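**Motach Group Reports Progress on Crank Turning**
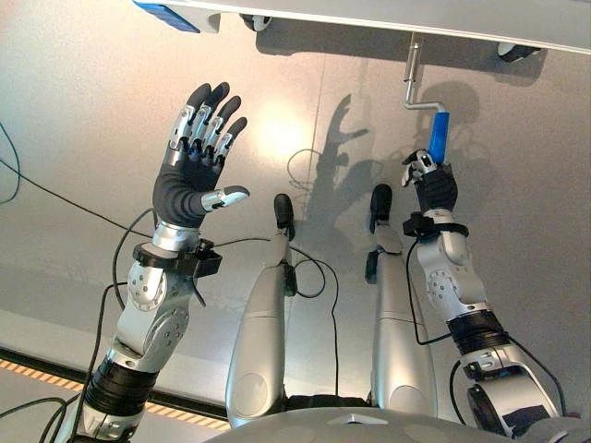
The Motach group at Canthorpe, led by Sepehr Zarei, has completed its first study of grip force in crank turning. The method adjusts finger pressure throughout each turn. In this setup, one hand holds the blue handle of the crank while the other stays open. Over 300 turns, the new method slipped 2 times. The group will present its results at Plostow in October.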